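Sock and underwear collection in Rukville passes 2,610 items

February 27, 2023

The clothing bank run by Siroment in Rukville has taken in 2,610 socks and items of underwear since it opened its winter appeal in October, the charity said this week. Most of it has come through the collection point at the Dönmez dry cleaners on the corner of the market square, where people can leave a bag at the counter during shop hours.

Socks and underwear are the things the bank is asked for most and given least. People clear out coats and sweaters when the seasons change, but socks tend to be worn until they have holes and then thrown away. The charity accepts new underwear only, with the tags on if possible. Socks can be new or used, provided they are clean and both are there.

We use cookies to remember your settings and to count visits to this site. By continuing to read you agree to our cookie policy. Accept / Manage settings

Everything that comes in is sorted by hand before it goes out. Dark and light items are kept apart, socks are matched and folded together, and single socks are held back for a month in case the other one turns up in a later bag. After that they go for textile recycling. The sorted clothing is packed into parcels and sent to 23 drop-in centers, shelters and schools in the area, the farthest of them in Bumadbridge.

The appeal was first planned to end with the old year. Siroment extended it after a cold January, when requests from the shelters went up and the shelves for men's socks ran empty twice. The charity now hopes to send out another 300 parcels before it closes the appeal at the end of March. A parcel for an adult holds nine items, and the children's parcels are made up to order.

Gray and white socks are in good supply at the moment. The greatest need is for thick socks in large sizes, plain dark briefs and anything for teenagers. Towels and washcloths are also welcome, but the bank has no room for bedding or shoes. Bags should be tied shut and marked on the outside with the sizes, which saves a good deal of time at the table.

The collection point does not take cash. Anyone who would like to give money toward new underwear can do so at the Siroment office on weekday mornings.

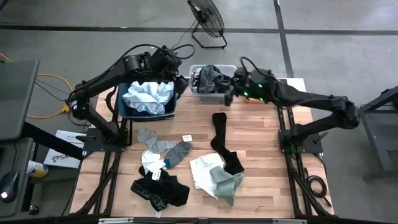
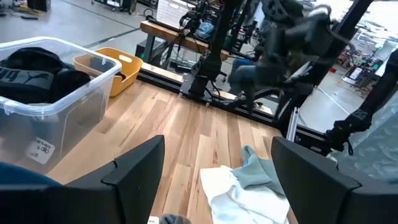

Clothing and bins on the wooden table. 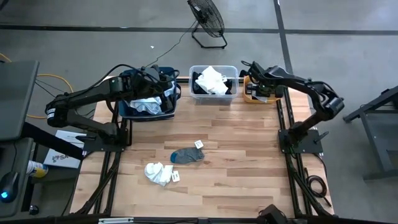

Can I give socks that have been worn?

Used socks are fine if they have been washed, have no holes and come in pairs. Please fold each pair together before you put it in the bag.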